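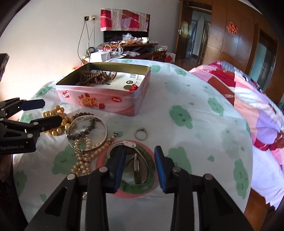
Marisol Salazar starts with the screws. Before a pair of hand-held grippers goes out to a job, she lays both on a bench in the Jernby workshop and puts a driver to every pivot on the arms. She is feeling for play. A finger that wobbles at the base will be well off at the tip, and the recording will carry that error all the way through.

Salazar looks after the grippers for Fagundes, a small company that records household handling work. The people who carry them pick things up, sort them and put them away in ordinary rooms, and the recordings are later used to train robot arms. She has 47 grippers on her list. On a normal week, 8 of those are on her bench.

"Most of what comes back is dirty or loose," she says. "Very little of it is broken."

The pads get the most attention. They are soft, they pick up lint from bedding and clothes, and once they have a film on them they slide on anything polished. Salazar wipes them with a damp cloth and lets them air dry. She stopped using alcohol wipes last July, after a batch of pads went stiff at the corners. When a pad no longer springs back under her thumbnail, she peels it off, scrapes the old glue away and presses on a new one. The glue needs to sit overnight.

Next comes the opening width. She closes the fingers on a steel gauge block, reads the number on the laptop, opens them fully and reads it again. If the two readings don't match the card that travels with the gripper, she resets the zero and repeats the check five times. The lens is cleaned last, so that nothing from the earlier steps ends up on it.

Jewelry is the job that shows up a bad setup fastest. 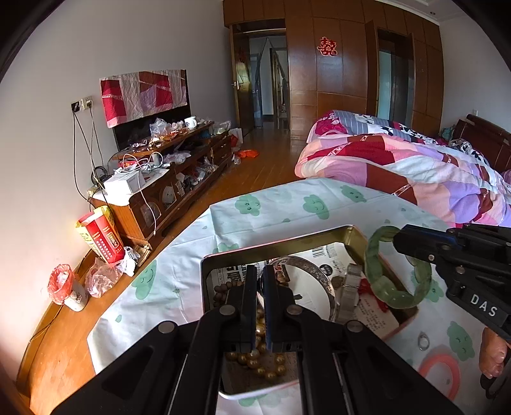

A bangle is hard and round and will roll out from between two pads that don't meet squarely. Beads are worse. A strand hangs, swings and drags its neighbors along, and the gap between fingers has to be right or the string slips through. Thin rings lying flat on cloth call for the tips to touch with no gap at all. Salazar tests for this with a washer on a folded towel. If she can lift it on the first try, the gripper goes in the case.

Work with two grippers adds another step. Both have to agree on the time and on where they are in the room, so the operator holds them still, side by side, before the first pick. Dellcombe, which writes the software Fagundes uses, recommends doing this once a session. Salazar's own sheet says to do it again after any break, even a short one.

She keeps a paper log. Each entry has the gripper number, the two width readings, the pad change if there was one, and her initials. The log has shown her that pads last nearly 50 hours on mixed household work and much less on rough fabric. Brosness, the supplier, now sends them in bigger bags.

Repairs beyond pads and screws are rare. A bent finger is replaced as a set with its partner. A cable that cuts out when flexed is thrown away.

The cases are packed by four in the afternoon and go on the shelf by the door, with the card for each gripper tucked under the lid strap.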